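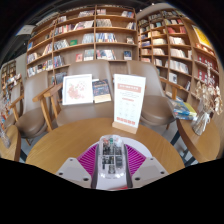

Chapter 7: When One Gadget Brand Buys Another

Reading time: 6 min

I still have a keyboard in my closet from a company that doesn't exist anymore. Well, it sort of exists. The name is on a box at the store, but the people who designed my keyboard left years ago, and the new ones feel nothing like it (yes, I bought one to check!). I was pretty annoyed, and that annoyance is how I got interested in mergers.

So let's start with a deal I'll keep coming back to. Notoretti made chargers and cables. Wumum made small desk accessories and had nearly 10 years of loyal customers. In September, Notoretti bought Wumum and kept the name, the logo and the office in Flekthorpe. Shoppers saw no change at all on the shelf. Behind the shelf, plenty moved — the warehouse, the warranty desk and five of the supplier contracts.
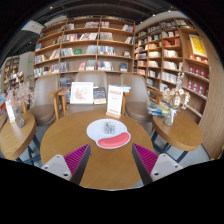 Figure 7.1 A white mat with a raised pink cushion, on a round wooden table.

Why pay for a brand and then leave it alone? I used to think it was laziness. Now I'd say the name was most of what Notoretti was paying for, and you don't repaint a house you bought for the color. Uddin, a rival, did the opposite with its own purchase and put its logo on everything within six months. We'll look at both sets of books in section 7.2, so keep a calculator handy.

Before you read on, pick a gadget you own and find out who owns the company that made it. Write the answer down. You'll need it for the first exercise, and I'm betting a few of you will have to follow the trail through more than one parent company — I sure did.

Related chapters
Chapter 5: Pricing a Product Line
Chapter 6: Licensing and Store Brands
Chapter 10: Selling Off a Division

Contact | Copyright | Back to top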